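Buscamos gente para romper vasos (bueno, para que dejen de romperse)

Hisel, equipo de manipulación doméstica
Convocatoria abierta, 9 de junio de 2020

Hola. Me llamo Thư Quách y llevo la parte de fallos y seguridad en Hisel. Me han pedido que escriba yo la convocatoria porque la anterior, la que redactó administración, decía «perfil dinámico con orientación a resultados» y nos llegaron currículos estupendos de gente que quería vender seguros. Así que voy a contarlo como se lo contaría a una amiga, y si te encaja, me escribes.

Necesitamos 9 personas para teleoperar un robot de dos brazos durante las sesiones de verano del proyecto Melari. Son sesiones de mesa: coger cosas de cocina, pasarlas de un sitio a otro, doblar alguna prenda, soltarlas sin que acaben en el suelo. No hace falta haber tocado un robot en tu vida. Lo que sí hace falta es paciencia, buen pulso y no tener vergüenza de parar una prueba delante de todo el mundo.

Lo de parar va muy en serio y te explico por qué.

En abril tuvimos un incidente. Estábamos en el episodio 1107 de la serie (los numeramos todos, incluso los que salen fatal) y la pinza izquierda tenía que sujetar un vaso de cristal por el borde. La orden de apertura llegó bien, pero la lectura de fuerza se quedó congelada en el último valor y el controlador siguió creyendo que no estaba apretando. Apretó. El vaso reventó, saltaron trozos hasta la silla del operador y tuvimos la gran suerte de que el chico que estaba sentado llevaba las gafas puestas. No hubo heridos, ni un rasguño. Pero tardó casi tres segundos en darle a la parada, y cuando le pregunté me dijo que había dudado por si «estropeaba el dato». ¡Por si estropeaba el dato! Me fui a casa con eso en la cabeza y no dormí.

Paramos las sesiones enteras. Revisamos el cable del sensor, que tenía un falso contacto intermitente cerca de la muñeca, y cambiamos el programa para que una lectura que no varía se trate como fallo y corte el movimiento. También reescribimos el protocolo con el operador como primera barrera, y de ahí sale este puesto. Hemos vuelto a las tareas de mesa, a velocidad reducida, y queremos gente nueva que llegue sin la manía de terminar el episodio cueste lo que cueste.

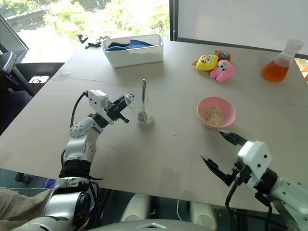 El puesto de mesa visto desde arriba, con la pinza izquierda junto al vaso y la derecha abierta hacia el cuenco rosa.

Como ves, el vaso sigue en el programa. Hubo quien propuso pasarnos al plástico para todo y lo discutimos bastante, pero en una casa hay cristal, y un robot que solo sabe manejar plástico nos sirve de poco. Lo que hemos hecho es limitar la fuerza de las dos pinzas y apartar la silla del operador.

Qué harías en un turno normal

Llegas, te pones las gafas (siempre, también si solo vienes a mirar) y haces con tu pareja de turno la comprobación de arranque: abrir y cerrar cada pinza en vacío, mirar que la fuerza cambie en pantalla, probar la parada. Si la parada no responde a la primera, ese día no se trabaja con ese puesto y se cobra igual. Después teleoperas en bloques de 50 minutos con descanso en medio, porque cansa muchísimo más de lo que parece, sobre todo los hombros. Al final de cada bloque rellenas una ficha corta de incidencias. «Nada raro» es una respuesta válida, pero «he notado un tironcito al cerrar» nos gusta más, y el tironcito de hoy lo miramos hoy.

No se te va a medir por número de episodios. Antes de abril lo hacíamos, con una tabla en la pared y todo, y creo de verdad que aquella tabla tuvo parte de la culpa. La quité yo misma.

Qué pedimos

Mayoría de edad y disponibilidad de tres mañanas o tres tardes por semana. Español o inglés para entenderte por los cascos con tu pareja de turno. Poder estar de pie un rato largo (si esto te supone un problema escríbenos igualmente, hay un puesto adaptado para trabajar sentado). Pelo recogido, sin pulseras ni mangas sueltas.

Nos viene muy bien gente que haya trabajado en cocinas, en laboratorios, en costura, cuidando niños... oficios donde las manos van despacio y los ojos van por delante. Mi mejor operadora venía de una floristería.

Qué ofrecemos

Contrato por horas, formación pagada de dos días antes de tocar los mandos y seguro de accidentes desde el primer día, formación incluida. Hay dinero para el transporte si vienes de fuera de Mukilside. Por la situación sanitaria trabajamos con grupos fijos, mascarilla, mandos desinfectados entre turnos y ventanas abiertas cuando el tiempo deja.

El informe del incidente lo lee todo el que entra, completo, con las gráficas y con mis errores dentro (yo había firmado la revisión de cables la semana anterior). Si al leerlo decides que esto no es para ti, te pagamos el día de formación y tan amigos.

Cómo apuntarte

Ven a dejar una nota en recepción o llama a la extensión 1925 y pregunta por mí o por el equipo Melari. No quiero carta de presentación. Quiero que me cuentes en unas pocas líneas una vez que paraste algo a tiempo, o una vez que no lo paraste y te arrepentiste. Vale una olla, una moto, una mudanza, lo que sea.

Respondo a todo el mundo, aunque a veces tarde unos días — soy una sola y las fichas de incidencias van primero. A quien encaje le propondremos una visita corta a la nave Suvarna para ver el puesto, probar los mandos con las pinzas en vacío y preguntar lo que quiera. La entrada es por la puerta lateral, la del timbre que suena flojo; llama dos veces.

Thư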